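Unit pricing should be mandatory on hardware

Grocery stores in Didthorpe print a unit price on every shelf tag. Hardware stores do not, and the gap has grown harder to defend. Fasteners, wire, caulk and sandpaper are sold in quantities that resist comparison. A box of 563 screws sits next to a tub marked by weight, and the shopper is left to do the division.

The Rultton chain tested unit tags in 2 stores last November. The tags covered 2000 items and used the software already installed for sale prices. The added cost was labor at setup.

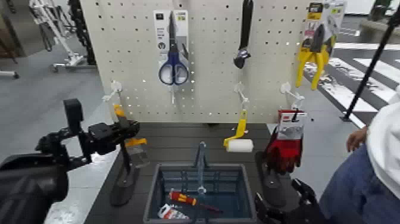 A reader who signs as Cocco objected that unit prices mislead when grades differ, and that a cheap screw which strips its head is no bargain at any price per hundred. The objection is sound as far as it goes. It applies equally to coffee and paper towels, where tags have been accepted for years. A unit price states quantity against cost. Grade is a separate line on the label and should stay there.

Single tools can be exempt, as there is nothing to divide. Goods sold by count, length, weight or volume should carry a tag in one fixed unit per category. The Trandine stores already do this for rope and chain, priced per foot. Extending it to the next aisle is a matter of data entry.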